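4.3 Setting up a movie watchlist

Prelitz will cheerfully store every film you have ever meant to see. The Barkia player will then play them, assuming you stop adding titles long enough to sit down. This section covers creating a list, sorting it, and getting it onto the TV.

Before you start, sign in to your Prelitz account on the player. If you skipped section 3, go back. It's short.

1. On the home screen, press Menu and choose Lists > New List.

2. Type a name of up to 40 characters. "Stuff to watch" is already taken by the default list, and by everyone's good intentions.

3. Choose Add Titles. Search by title, director or lead actor. Remakes share a name with their originals more often than you'd like, so check the year before you press OK.

4. Set the Mood filter. The choices are Comedy, Thriller, Superhero, Weepie and Background. Background is for films you plan to look at over the top of your phone.

5. Under Length, pick a maximum running time. The factory setting is 97 minutes. Superhero fans will want to turn this off, or their list will come up empty.

6. Press Save. The list shows up on the home screen within a minute.

Note: A list holds titles, not rights. If a film leaves the service, its poster turns gray and stays there to remind you that you had all of November to watch it.

Sharing a list

7. Open the list and choose Share > Household. Each profile gets 3 vetoes per month. A vetoed title moves to the bottom of the list and can't be vetoed again until someone has watched it, or claimed to.

8. To let the player choose for you, turn on Fragkou Shuffle. It picks one title and starts it after 7 seconds. Press Back to refuse. After three refusals in a row the player puts on the trailer for your first pick, at full length.

Caution: Clearing your history also clears your ratings. Prelitz will go back to suggesting Christmas romances until you have rated a few films.

Choosing a screen saver

9. Go to Settings > Display > Idle Picture and select an album: Coast, City, Machines or My Photos.
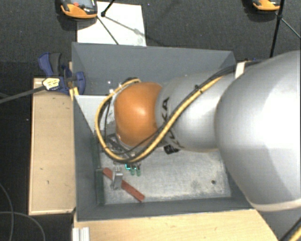
Robot arm over a gray bin.

10. Set the delay. Anything under five minutes will kick in while you are still arguing over step 4.

11. To use your own pictures, plug in a USB drive and choose Import. Folders inside folders are ignored – move everything to the top level first.

If the idle picture stays on when you press a button, update the player from the Grirnitz support page and restart it. For subtitle settings, see section 4.4.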